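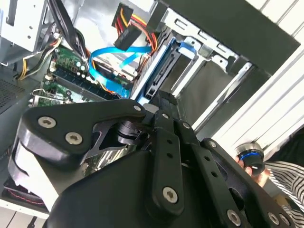

Comparing two grippers for computer assembly takes a morning if you set up the bench first. We ran the Erka parallel gripper against the Skudau linkage gripper on the same arm, with the same parts in the same order. Do your reach checks inside a real case with its wiring left in. A blue SATA cable looping past the drive bay will show you very quickly how much room the finger plates need.

Step 1. Set the payload and tool center point for each gripper in the Prantl controller. Save them as separate tool files. The Skudau weighs 370 grams more than the Erka on our scale, and the arm will drift in hand-guiding mode if you forget to switch.

Step 2. Teach the pick from the fixture. Approach at 300 mm/s, then drop to a crawl for the last stretch. 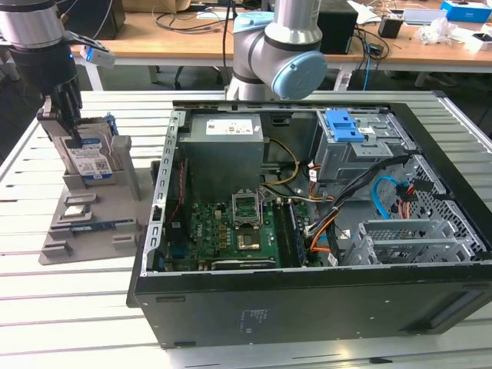 Keep the grip force low at first and raise it in small steps until the part stops slipping. Write down the number. Ours ended at 84 percent for the Erka — higher than we wanted.

Step 3. Repeat on a practice board before you risk a real one. Check that both fingertips clear the neighboring slots when fully open. 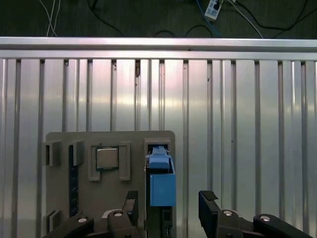 Practice board with the CPU in its socket frame, wrist camera view.

Step 4. Run the full cycle with each gripper and log every pick, including the bad ones. We stopped at 1036 picks. Sort the failures by part before comparing totals, or the easy parts will hide the hard ones.
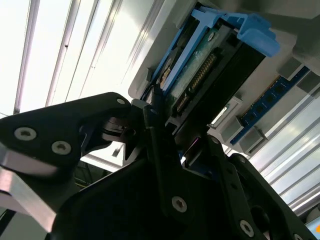 Do I need to recalibrate the wrist camera after swapping grippers?
Only if the camera mount comes off with the gripper. With the Fonivholm quick-change plate the mount stays on the arm, so a single check against the calibration target is enough.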